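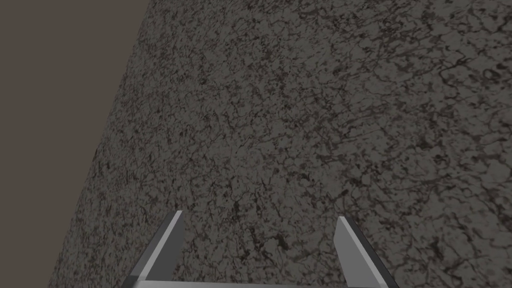
Fig. 1. Wrist view in the simulator: open fingers close over a speckled counter.

Filed under: Course Notes > Robot Learning > Collecting Demonstrations

Welcome back, everyone! Last time we got as far as steering the simulated arm without tying ourselves in knots, and now we come to the part I'm fondest of, which is saving what you do so that a learner can copy it later (Szabolcs Csizmadia wrote most of the recording script, so thank him when it behaves).

Each of you will record 16 demonstrations in Duvo. Keep them short, 15 seconds or so apiece, and do please let your hand wander a bit between tries. If every approach comes in along the same path, the learner only ever sees that path, and it gets lost the moment it drifts off.

Look at Fig. 1 and ask yourself how much the wrist view tells you about where you are over the counter. There's one long straight edge, a patch of plain background past it, and a great deal of stone pattern. Frames like that still belong in your set, so don't trim them out! We save the joint angles and finger opening alongside every frame, and you'll want both when we start training.

Throw away a run only if the simulator freezes. Slow, clumsy runs can stay, but mark them "slow" in the log.

For next time, read chapter 4 of the Skilten notes and send your folder to Alper Bozkurt by 5 p.m.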